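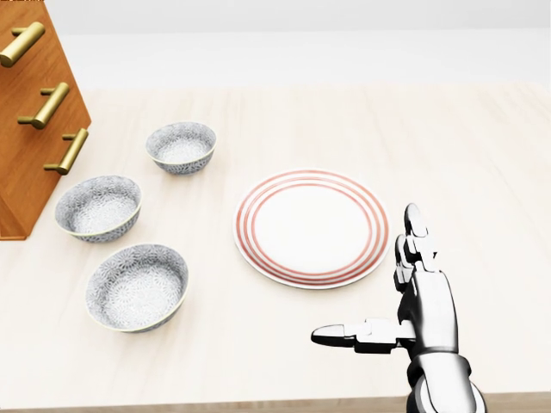

Irnside, June

Notes for the afternoon session: showing a robot what you want, by hand and from a distance

Welcome back, everybody, and thank you for bearing with the change of room. These notes go with the second half of the module and they cover what Ximena Henríquez and I talked through at the front, plus a few things we ran out of time for (we always do). Please read them before you book your slot on the simulator, as it will save Brian Sang answering the same questions at the door.

We are staying with the tabletop set for all of this: the three patterned bowls, the plate with the red rings, and the wooden unit with the brass bars. You will get rather fond of them. The set is plain on purpose, with a pale table and bare walls, so that your attention can stay on the movement.

1. Driving a hand

With the jointed hand you wear the glove, and your own fingers and thumb lead the simulated ones. Most people find it friendly for the first minute and then quite tiring. Begin with the fingers together and pointing up, the thumb well out to the side, and get used to the gap between them before you go anywhere near the crockery. Your thumb will want to close early. Let the wrist do the travelling and keep the thumb out of it until you are properly round the rim.

If the hand drifts away from yours, stop, relax your shoulder and press the foot pedal to line the two up again. Please don't chase it! Amedeo Donati has a whole folder of chased demonstrations and not one of them is any use for training.

2. Driving a gripper

Two fingers give you far less to think about, and you may well be faster with them by the end of the day. The trouble is seeing. When you bring the arm in over the plate from the near side, the arm itself hides a good part of what you are reaching for, and you have to judge the rest from the bit of striped rim still showing. Move slowly here, and swing your view round if you are unsure.

Keep the fingers open until you have settled on where to take hold. A shallow plate lying flat is a fiddly thing for a gripper of this sort, so plan on the rim and have your angle in mind before you come down.
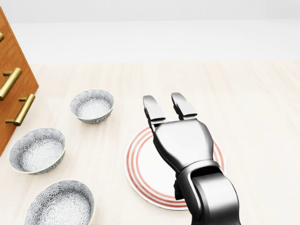

3. Recording a demonstration worth keeping

Each of you will record 24 demonstrations of the plate task in Skusto, and the first few will be dreadful, so do feel free to throw those away and start the count again. Start the recording before you move and stop it after you have let go and backed off. Long pauses are harder on the learner than slow movement, and if you need to think, have your think before you press the pedal.

Do vary things a little. Come in from a slightly different side, or a touch higher. Sânziana Nedelcu will show you next time what happened to her first model, trained on 400 almost identical reaches, when she nudged the plate along by the width of a thumb.

One more point, on the two-armed set-up. If your task only needs one arm, park the other low and near the front edge of the table and leave it there. Its position is recorded all the same, and an idle arm that wanders about will teach the model to wander as well.
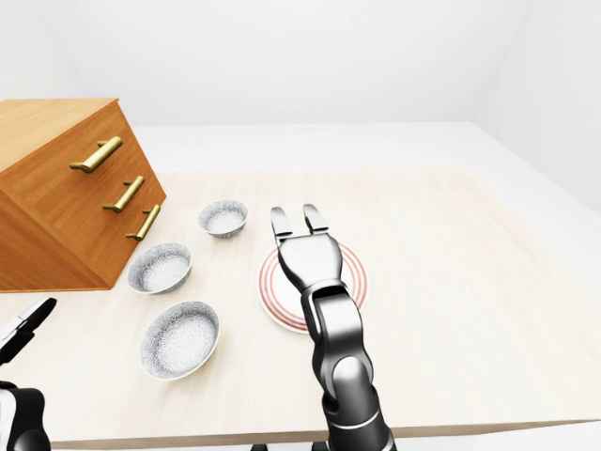
Fig. 3. Right arm over the plate with the gripper open; left arm low at the front corner.

For next time: bring your best demonstration and your worst, and a few lines on what you think separates them. Slots are 18 minutes each, and the sheet is outside Joanne Mottram's office.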